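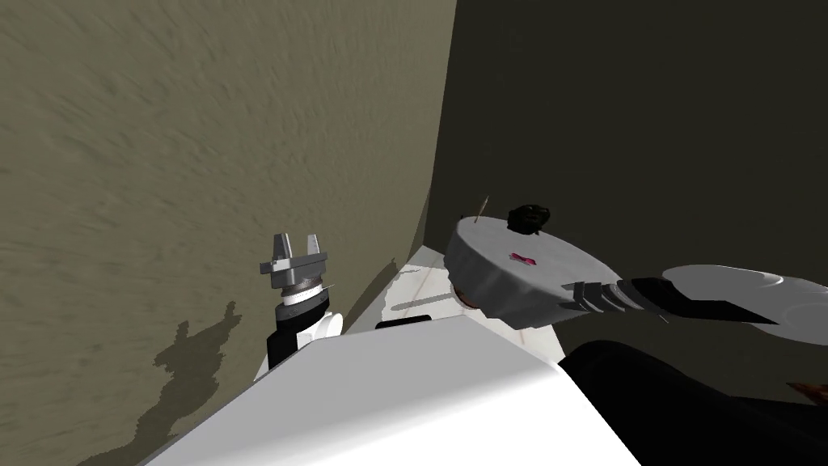

Kitchen task in Kozma: right arm holding the pot by the side, left gripper raised.

Filed under: Simulation / Grasping / Fault reports

Print this message | E-mail this message

Subject: Re: [vemel-users] Held flag stays set after object is gone
Date: 2024-07-05

> We are running the two-arm kitchen tasks from Vemel on Kozma with the
> Kurano gripper model. On some episodes the right arm takes the pot, the
> pot is lost on the way across the counter, and the planner continues
> as if nothing had happened. The arm completes the move, lowers, opens
> and reports success. The success check at the end of the episode
> catches it and scores the run as a failure, but none of the steps
> inside the run do.
>
> The held flag is true for the entire transfer. Finger force is zero
> for most of it. We first assumed a friction problem and raised the
> friction on the finger pads, which reduced the number of drops and did
> not change the flag. Is the flag supposed to follow contact, or is it
> only set at close and cleared at open?
>
> We would like to move this planner to hardware in August and do not
> want it there in this state.

The flag is supposed to follow contact. It does not, and I can reproduce what you see. Summary of what I have so far, with a workaround.

I ran 800 episodes of the pot transfer with the stock scene and stock friction. The object was lost during the carry in 88 of them. In 75 of those the held flag cleared within one control cycle, as it should. In the remaining 13 it stayed true until the open command. Your friction change will move the first number and leave the fault in place, which matches your report.

All 13 bad episodes have the same sequence in the log. The gripper closes, contact is made on both fingers, the flag is set. During the lift one finger loses contact for a single cycle and then regains it. Karel, which sits between the planner and the joint controllers, treats this as bounce and starts its debounce timer. If contact is lost for good while the timer is still running, the loss event is thrown away together with the bounce event. No further edge arrives, so nothing clears the flag. The code waits for a change that has already happened.

The pot makes this more likely than a box would. Its side is faceted and short, the grip is on the side, and the load is well off to one side of the fingers. When the wrist rolls during the lift, the contact points walk from one facet to the next, and each step can register as a brief loss. I swapped in a smooth cylinder of the same size and mass and got drops, but no stuck flag.

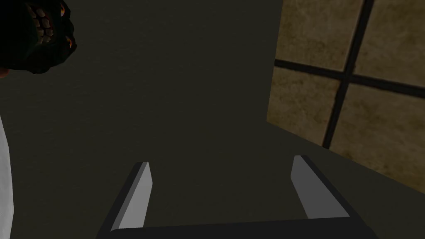

Finger width is the other signal to look at. In the bad episodes the fingers either close to the hard stop after the pot is gone or stay at the last commanded width, depending on which control mode is active. In width mode the reported opening is the same with and without an object, so a check on width alone will pass when it should fail. In force mode the width drops to the stop and the check works. The Vemel kitchen tasks start in force mode and switch to width mode at the top of the lift. I do not know why the switch was put there. It is in the first version of the task file and has no comment.

On the left arm: I looked for the same fault there and did not find it, but the left gripper carries nothing during the transfer, so this says very little. The code path is shared. Assume both arms are affected.

Workaround, until there is a proper fix:

1. Set the debounce time in Karel to zero for the carry phase. You will get false losses on the facets. Let the planner pause on them and check again before it aborts.
2. Remove the switch to width mode, or move it to after the pot is set down.
3. Add a separate check in the planner: if the held flag is true and finger force has been zero for 5 cycles in a row, stop both arms and end the episode.

With items 2 and 3 in place and the debounce left at its default, I reran the 13 seeds. All of them now stop during the carry. I have not rerun the full set with item 1, and I have not tested any of this with the lid as a separate body.

About August. I would not run this planner on hardware with only the debounce change. In simulation a stuck flag costs one episode. On a real cell the second arm is allowed into the shared zone on the strength of that flag, and the speed limit is lifted at the same point. The zero-force check should be in the safety layer, outside the planner, and it should fail to a stop. It should also be tested by taking the object out of the fingers on purpose, in each control mode, with the arm at each point of the path where the mode can change.

One request. If you still have the logs from before the friction change, please send the contact channels for both fingers at full rate. The downsampled logs drop the single-cycle losses and look clean. Mine did too, and I spent a good part of the first day looking in the wrong place.

A patch for the debounce code will follow on this list. It re-reads the contact state when the timer ends and no longer depends on the edge.

More in this thread and related:
- [vemel-users] Held flag stays set after object is gone (first message)
- [vemel-users] Finger pad friction defaults in the Kurano model
- [vemel-users] Shared zone entry with two arms, order of checks
- [karel-dev] Debounce timer and lost edges
- [kozma-users] Contact logging at full rate

Print this message | E-mail this message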